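손잡이형 그리퍼 안전 점검 모임 회의록

일시: 2023년 8월 9일
장소: 젤라우 작업실 안쪽 방
안건: 포장재 집기 작업 중 손가락 닫힘 오류, 이후 작업 방식

더운 날씨에도 다들 시간을 내어 와 주셔서 고맙습니다. 지난번 모임이 길어져 이번에는 짧게 하자고 약속했는데, 이야기를 하다 보니 또 길어졌네요. 빠진 내용이 있으면 회람하실 때 편하게 덧붙여 주세요.

1. 지난 회의 확인
4월 회의록은 수정 없이 승인했습니다. 그때 미뤄 둔 예비 패드 주문은 호르케블레이 쪽 견적이 들어와서 이번 안건 끝에 같이 다루었습니다.

2. 무슨 일이 있었나
포장재 집기 기록을 1,130회까지 모은 시점에서 그리퍼 오른쪽 손가락이 방아쇠를 놓은 뒤에도 바로 벌어지지 않는 일이 생겼습니다. 작업하시던 분이 물건을 빼내려고 다른 손을 가져가는 순간 손가락이 뒤늦게 움직였고, 손끝이 살짝 집혔습니다. 다행히 피부가 조금 빨개진 정도로 끝났고 다음 날에는 괜찮다고 하셨습니다. 그래도 모두 가슴을 쓸어내렸고, 바로 말씀해 주신 덕분에 그날 작업을 멈출 수 있었습니다. 정말 잘하신 일이라고 여러 분이 거듭 말씀하셨습니다.

기록을 되짚어 보니 그 전에도 비슷한 지연이 12회 있었습니다. 대부분 얇은 비닐을 집을 때였고, 그때마다 물건이 미끄러졌겠거니 하고 넘어갔던 모양입니다. 누구를 탓할 일은 아니고, 이상하면 바로 적어 두는 습관을 들이자는 쪽으로 의견이 모였습니다.

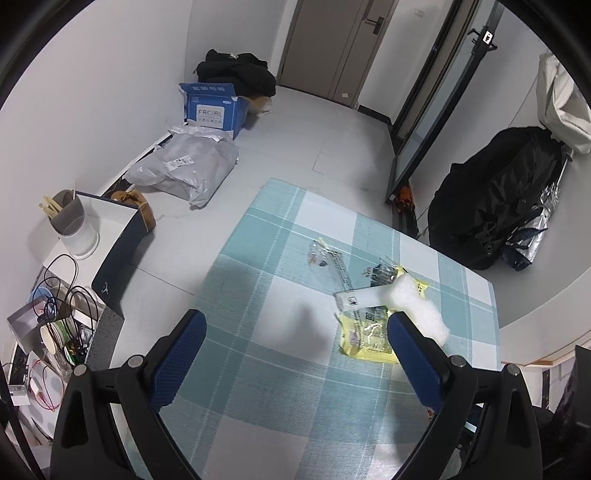 정리: 누스트사이드 작업반 서기

체크무늬 천을 깐 탁자에서 노란 비닐 포장과 흰 완충재처럼 구겨지고 폭신한 것들을 다루는 작업이라, 손가락이 물건에 바짝 다가가는 일이 많습니다. 파란 패드가 포장에 닿을 만큼 가까워지면 사람 손이 들어갈 틈도 그만큼 좁아집니다. 투명 비닐봉지는 특히 까다롭다는 경험담이 이어졌고, 이 이야기만으로 한참을 보냈습니다.

3. 원인에 대한 의견
그리퍼를 분해해 본 결과 관절 쪽 복귀 스프링이 늘어나 있었습니다. 세키구치 정비 안내서에는 500회마다 스프링을 살펴보라고 되어 있는데, 저희는 첫 점검만 하고 두 번째를 건너뛰었습니다. 관절에 끼인 비닐 조각도 한몫했을 거라는 의견이 있었지만, 분해할 때 떨어져 나온 조각이 워낙 작아서 단정하지는 않기로 했습니다. 스프링만 바꾼 상태로 먼저 시험해 보고 다시 이야기하겠습니다.

4. 정한 내용
가. 새 스프링으로 교체하고 빈 상태에서 여닫기 시험을 마칠 때까지 해당 그리퍼는 쓰지 않습니다.
나. 물건이 걸리면 그리퍼를 탁자에 내려놓고, 손가락이 완전히 벌어진 것을 눈으로 본 뒤에 빼냅니다.
다. 거의 30분마다 한 번씩 쉬면서 관절에 낀 것이 없는지 살핍니다.
라. 지연이 한 번이라도 보이면 작업을 멈추고 공책에 적습니다. 사소해 보여도 적어 주세요!
마. 바닥의 상자와 가방은 작업 전에 벽 쪽으로 더 붙여, 급히 물러설 자리를 마련합니다.

바 항목으로 장갑 착용도 나왔는데, 얇은 장갑이 오히려 패드에 걸릴 수 있다는 걱정이 있어서 결론을 미루었습니다. 집에 쓰시던 장갑이 있으면 종류별로 가져와 주시면 같이 보겠습니다.

5. 기타
예비 패드는 호르케블레이 견적대로 주문합니다. 스프링도 함께 넣을 수 있는지 문의하고, 답이 오면 단체방에 올리겠습니다. 다음 모임 날짜는 교체 시험이 끝나는 대로 정합니다.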